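To: grilton-wardrobe list
From: Ingeborg Reisinger
Date: August 5, 2020
Re: Re: ribbed knits, hang or fold?

Tín Lò wrote:

> Hello all,
> I've finally got a proper rail up in the back bedroom and I want
> everything on it, in colour order, all the purples together. The
> shirts are easy. My trouble is the ribbed things. I have a ribbed
> top that was a perfectly good length last November and now it's
> practically a tunic. Is it the hanger? Is it me? Do I have to go
> back to a drawer for these?
> Also, does anyone find plastic hangers slide about on a curved
> rail? Mine all end up in a heap at one end.
> Tín

Oh Tín, I'm so glad you asked this, I have been waiting for someone to bring up ribbed knits! And a whole stretch of purples, lovely. I did mine by colour last spring and I still open the door just to have a look.

To the tunic first. Yes, it's the hanger, or more exactly it's the weight of the thing pulling on itself for months. A rib is made to stretch sideways and spring back, but hung from two points at the shoulders it goes long and thin and the ribs close up. The heavier the yarn, the worse it gets. You can very often bring one back, though. Wash it cool, roll it in a towel, lay it flat and push the ribs together with your palms from hem to collar, then leave it completely alone until it's dry. I rescued a green cardigan this way that I'd given up on (it had reached my knees, I'm not tall).

If you can't bear to have the ribbed ones out of sight, and I do understand, try folding it over the hanger instead of putting the shoulders on. Fold it in half lengthways, sleeves together, lay it with the armpit at the hook, then bring the body over one arm and the sleeves over the other. The weight hangs from the middle and the shoulders aren't doing anything. It takes a few goes to get the knack and then you'll be doing it to everything in the house.

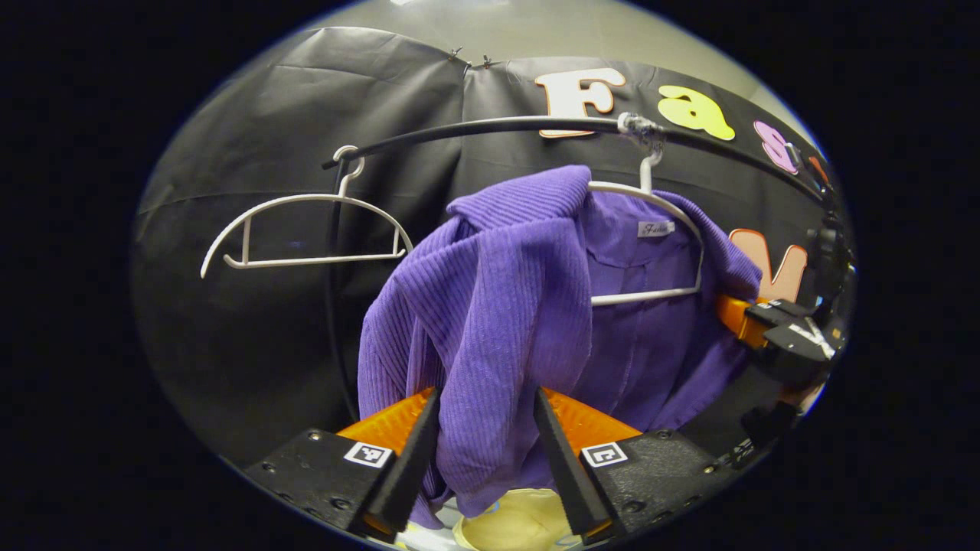 With two things in nearly the same colour, I'd put the smooth one on its own hanger and the ribbed one next to it, never both on the same hanger to save room. I did that for years. The knit takes the shape of whatever is underneath and you get a bump at each shoulder that won't steam out. Keep the collar of the ribbed one lying over softly as well, don't drag it up straight to make it match the shirts.

The other thing is how you lift it. Please don't take a knit off by the collar! Gather up a good handful of the body and lift from there, and let the hanger come out by itself. With a shirt you can be as rough as you like, well, nearly.

Now, the heap at one end. A curved rail looks so pretty and it does do that. Little plastic clips are the answer, the kind that grip the rail and give the hook somewhere to sit. I got mine from Widmer, a packet of 4, and went straight back for more. The clear ones hardly show. Put one wherever you change colour and the purples can't wander off into the blues. If you'd rather not buy anything, a rubber band wound tightly on the rail does half the job. I used the ones off the spring onions from Billa for a whole winter.

For what it's worth I'm quite happy with plain white plastic hangers. People on this list can be very stern about wood (hello Drotstead contingent) but plastic is light, it wipes clean, and if they're all the same the rail looks calm straight away. Run a finger along the arms before you use a new one and take off any rough edge with a nail file, because a rib will find it before you do.
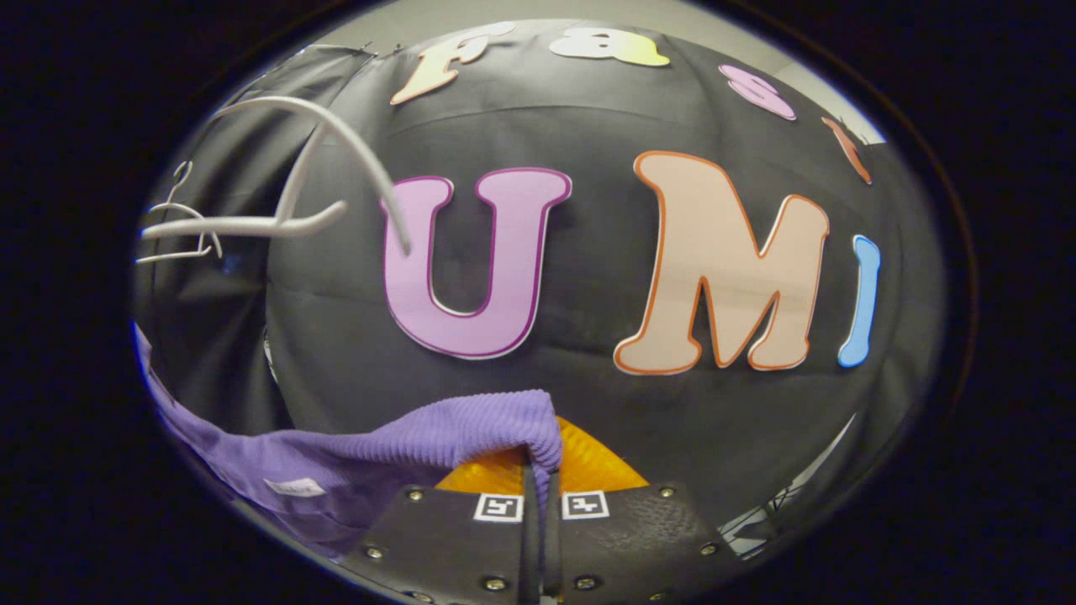
One more bit of fun while you've got everything out. Hang a plain dark cloth behind the rail! An old black curtain will do. I didn't expect much from it and I was delighted, the pale things suddenly look fresh and you can tell a violet from a lilac without carrying both to the window. Don't bother ironing it, creases vanish once the clothes are up. Just leave a hand's width between the cloth and the sleeves or you'll be picking fluff off everything.

I'd love to hear how the top comes out. Measure it before you wash it, shoulder to hem, and write it down. Mine went from 53 cm back to something I could wear to work, and I was so pleased I told the postman.

Warmly,
Ingeborg

Comments (3)

marrow_and_moth: The fold over the hanger works for heavy jumpers too. Mine slips on plastic unless I put a strip of felt on the bar first.

Tín Lò: It's lying on a towel now and I'm not touching it. Clips ordered!

Pell: Does the palm trick work on cotton rib? I've only ever had luck with wool.

Recent on this list
- Steaming collars without a board
- Moth traps, round two
- Sorting by colour or by season?
- Which drawer liners don't smell
- Grilton swap day, what to bring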